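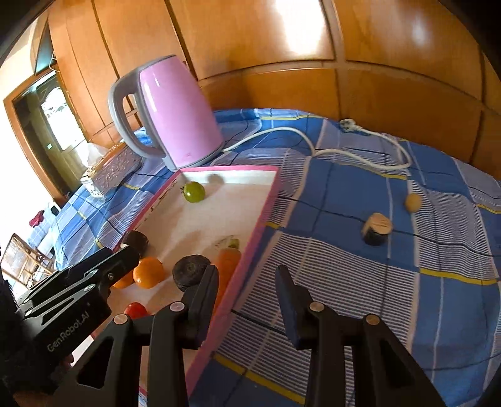
LAKPORT, June

By the Kallier household desk

Children's clothes wear out in predictable places and get outgrown on no schedule at all. Most of what comes through the wash at our place gets handed on at least once, and the things that last are the ones that were looked after from the first week. These are the habits we have kept.

Washing new clothes

Wash everything before it is worn. New cotton often has a finish on it that makes it feel stiff, and dark colours shed dye the first time through. Put reds, navies and blacks in on their own for the first two washes, in cold water, inside out. After that they can usually go in with the rest of the darks.

Leave the size tag in if it isn't scratchy. If you have to take it out, unpick it with a seam ripper instead of cutting it, as the stub left by scissors itches more than the tag did. Write the size on the inside hem with a laundry marker so you know what you have when it comes out of storage.

Do up zips before washing and leave buttons undone. A running zip chews through anything knitted that it rubs against. Velcro should be closed flat, or it will pick up every bit of lint in the machine and take the pile off a fleece while it's at it.

Stains

Get to them the same day if you can. Cold water first for blood, milk, egg and grass. Hot water sets all of these and you will be looking at them until the garment goes in the rag bag. Run the water through from the back of the fabric so the stain is pushed out the way it came in.

For grass on knees, rub in a little dishwashing liquid, leave it half an hour, then wash as usual. Greasy marks from chips or sunscreen take the same treatment. Sunscreen can leave a yellow or rusty mark that only shows up after bleach has been near it, so keep bleach away from collars and rash vests.

Texta and ballpoint are harder. Put an old towel underneath, dab with methylated spirits on a cotton ball, and keep moving to a clean bit of towel. Test it on an inside seam first. Don't use it on anything with a printed picture — it will lift the print along with the ink.

Check before the dryer. If the mark is still there, treat it again and line dry. Heat makes it permanent.

Knees and elbows

Patch before the hole comes through. Hold the knees of trousers up to a window after a few months of wear and you will see where the weave has thinned. An iron-on patch on the inside at that point is hardly noticeable and will often see the trousers through to the next size. Round off the corners of the patch, as square ones catch and peel. Let it cool completely before you move it, then run a line of stitching around the edge if the fabric is heavy enough to take it.

If the hole is already there, trim the loose threads, patch from the outside and let it be seen. Denim from an old pair of adult jeans is the best patching material going. Wash it first so it doesn't shrink after you've sewn it on.

Leggings don't take iron-on patches well, as the patch won't stretch and the fabric tears beside it. Stitch on a piece cut from another pair, using a narrow zigzag. Once both knees have gone, cut them off and hem them as bike shorts.

Hems and waists

Buy trousers a bit long and take them up with a deep hem in a contrasting thread you can find again. When you let it down there will be a faded line. White vinegar and water, half and half, brushed along the crease before pressing will shift most of it. On jeans, a blue pencil crayon rubbed along the line and then ironed over is better than nothing.

Adjustable waists are worth having. Where there isn't one, open a small gap in the inside of the waistband at each side seam and thread a length of buttonhole elastic through. Sew a flat button at each opening. It can be moved as the child grows, and moved back again for the next one.

Tights and socks

Buy socks all in one colour for each child and the pairing looks after itself. Wash tights in a mesh bag and dry them flat or over a rail. A dab of clear nail polish stops a run, but put card inside first so you don't glue the front to the back.

Putting things away

Everything should be clean and completely dry. Marks that can't be seen now, juice especially, go brown in storage. Don't iron in creases, and don't use starch, which silverfish like. Roll knits and fold woven things.

Sort by size and then by season. We use lidded tubs with the size written on the end, not on the lid, as lids get swapped. Cedar balls or lavender will discourage moths a little, though sealing the tub properly does more. Keep wool in its own bag.

Keep tubs off a concrete floor. Even in a dry garage the damp comes up, and a couple of lengths of timber underneath are enough to let the air through.

Go through them twice a year, when the weather turns. Elastic perishes whether it is worn or not, so stretch the waistbands and replace any that crackle. It's a ten-minute job — open the casing, pin the new elastic to the old and pull it through.

Handing on

Pass on the good things while they are still in season. Coats offered in June go quickly; the same coats in summer will sit in somebody else's cupboard. Check the pockets, tie shoes together by the laces, and pin sets together so they arrive as sets. Cut the buttons off anything past wearing and keep them in a jar, then tear up the cotton for rags. Fleece makes poor rags but it's good for stuffing a draught stopper.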